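Starko Street Craft Room, notes from our August get-together

Friday, 7 p.m., back table. I took the notes this time, so blame me for the spelling and for anything I left out while I was eating.

Last month's notes
Read out loud, one fix. The good scissors live in the Becerra cabinet, second drawer, and I had written third. Changed. Everybody was fine with the rest.

Money
We have $363 in the envelope after paying for the thread order. The Ernier fabric sale brought in $70 of that, way more than I expected for a table of odds and ends! We agreed to leave the money alone until the fall class list is settled. Somebody asked about a second ironing board and we said maybe, ask again next month.

The bead and button situation
This took up most of the evening, and I'm not sorry, because it has been driving me up the wall since spring. Everything small is still in sandwich bags in one big drawer. You want four matching shirt buttons, you dig through 38 bags (yes, we counted, it was on the agenda) and half of them say "misc." on the front.

So we looked at the pink storage box as a place for the small stuff. I was all for it from the start, I'll admit. It's a nice soft pink, it has a lid, and it would sit on the shelf looking a lot better than a drawer full of plastic bags. 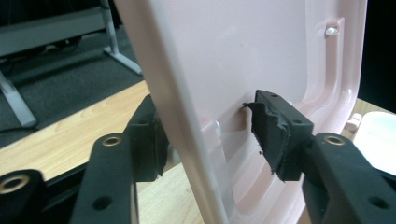
Pink plastic panel with the raised rim and the little white peg.

We talked for a while about whether a box with a lid is a pain on a busy class night. One side said people will leave it open and knock it with an elbow. The other side (me, mostly) said people leave the drawer open too, and we've all got the bruises. We decided the rule is: lid closed before you carry it anywhere. I'm making a card for the shelf.

Then came what goes where. The tray has one long divider running on a diagonal, with a big compartment to the left of it, so it was never going to be a neat grid like the old Emen case. I was ready for a fight over the big compartment and we pretty much had one. The knitters wanted it for stitch markers, the button people wanted it for buttons, and it went to buttons by a show of hands. Stitch markers get the smaller space at the back, next to the short divider, and beads get the right side.

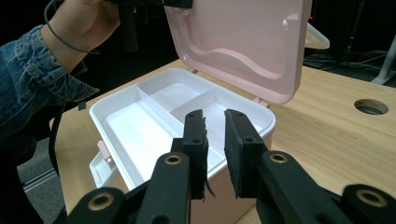 Seed beads stay in their tubes no matter what! We went around on that one twice. If they go in loose, they'll be in the corners forever and I'm the one who ends up with the tweezers. Bigger beads can go straight in.

Anything that doesn't fit goes back in the drawer for now, with a real label on the bag. "Misc." is banned. Write a color or a size or what it came off of, I don't care which, just something.

To do before next time
Sort the buttons by color and pull out the broken ones. Three people offered to come in early for that and I'm holding you to it.
Cards for the shelf and for the drawer (me).
Take the old Emen case home if you want it. One latch is gone but it's fine for bobbins. First person to grab it gets it.

Fall classes
We have 9 sign-ups for beginner hand sewing, which is plenty for one table. The quilting class is still looking for a night that doesn't run into choir practice. Please look at your calendars and write your nights on the sheet by the door.

Other stuff
The lamp over the cutting table is buzzing again. Whoever has the tall ladder, could you bring it?
Snacks were great. Next month is salty, so no more brownies (okay, a few brownies).

We wrapped up at 8:40 and put the chairs back. Next meeting is same table, same time.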